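What We Are Spending on the Second Station

I said last month that I would write up the budget for the second recording station once it was settled. It is mostly settled, so I'm writing it up while the numbers are still in my head. I'll keep actual prices out of it, because two of the quotes were given to us privately and the rest will be out of date by January anyway.

Some background for anyone new. We are a small shop and we record people doing household jobs with hand-held grippers, so that an arm can be trained on the same jobs later. Sorting and folding laundry is most of it at the moment. We have one station that works well, and a list of sessions that no longer fits into it. Shafiq Liyanage keeps the schedule and he had been asking for a second station since spring. I held off until I could see that the first one was booked solid for three weeks in a row.

My first plan was to buy a complete kit. Lornine sells one with the frame, the table, two grippers, the cables and a computer, all on one invoice. It would have arrived on a pallet and we could have been running in a few days. I liked that. Then Anwara Siriwardena went through the parts list line by line and marked everything we either already owned or could buy locally. When she was done, the only items left were the grippers and the computer. Everything else was a table and some metal.

So we split the order. The grippers come from Ivton, the same as the pair we have now. I looked at a cheaper pair from Matubbar and borrowed it for an afternoon. The jaws were fine and the grip was comfortable, but the recordings came out in a different format, and we would have had to keep two sets of scripts going. Sajib Hettiarachchi maintains those scripts and he was clear about how he felt. The saving was real, but it would have gone into his time within a couple of months.

We are buying three grippers this time instead of two. The third is a spare. When one of ours went back for repair in the summer we lost nearly 7 working days, and the people booked for those days still had to be paid. I should have bought a spare with the first set. 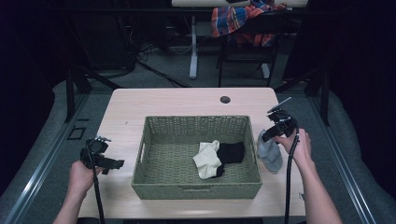 The next line is cables. I budgeted far too little for these the first time. They get bent and pulled every day, and people step on them. We went through five in the first half of the year. For the new station I put in a full set plus a full set of replacements, and I made cables their own line in the budget so that the cost doesn't disappear into "misc" again. Chaminda Bhuiyan wants to try a longer length with a softer jacket. I ordered one to test before committing to more.

Then the table. I spent too long on this. I had a height-adjustable one in the plan because it sounded useful. Chaminda pointed out that we set the height once and never touched it again on the first station, and he was right. We are getting a plain fixed table from an office clearance place. It costs a fraction of the other one, and I moved the difference over to storage.

Storage is the line that surprised me most. We keep everything we record, including the takes we reject, and it adds up quickly. I had planned to fill the free bays in the existing server and leave it there. Sajib worked out how fast two stations would fill them and the answer was before summer. We are now getting a second unit from Virport and setting it up so that it can be expanded. It is the biggest single item after the grippers.

Props are a small line but they need to be there. Our list for the laundry work alone has 107 items on it, mostly socks, towels and T-shirts, along with a few baskets. We buy them at normal stores, in ordinary colors and sizes, and we replace them when they start to look worn. Obaidul Gazi does the shopping and keeps the receipts in an envelope taped to the inside of the cabinet door. It is a fine system and I have no plans to change it.

Things I took out of the budget:

A second chair and desk for the person watching the recordings. One person can watch both stations if the screens are set up side by side.

New lighting. We will reuse what we have and see how the first sessions look.

The extended warranty on the computer. We can swap most parts ourselves.

Things I added late:

Extra floor covering, to match the area around the first station.

A label printer. The old one belongs to Shafiq and he would like it back.

Two days of everybody's time for setup. I left this out of the first budget completely and it was the main reason we looked like we had overspent.

The grippers have the longest lead time, so that order went in first. The computer and the storage unit are next, and the table can wait until we have cleared the corner where it is going. At the moment that corner is full of boxes from the last move. Anwara has asked for the boxes to be gone by the end of the month, and I have told her they will be.

If you are planning something similar and want the spreadsheet with our figures removed, leave a comment and I'll send it to you. It has formulas for storage growth and for cable replacement. The one for props still has a mistake in it that I haven't tracked down.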